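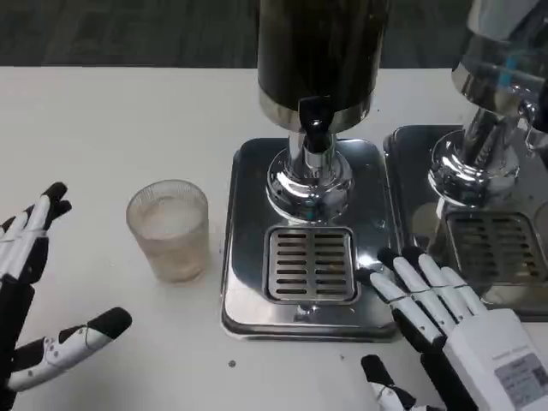

Obeidat
Home and appliances columnist

I've wanted a robot to pour my drinks since I was a kid, so when Alusstead asked me round to watch theirs work a buffet-style drink dispenser, I was there with bells on! The hands are lovely (white segments, black fingertips, little cables running along the fingers) and I'd happily let them near my good glassware. Well, a tumbler.

The chore itself is fiddlier than you'd reckon. Grip the glass, park it over the grate, work the tap, stop before it overflows. I gave it 15 minutes in September and came home keen, but I'm still doing my own pouring for now.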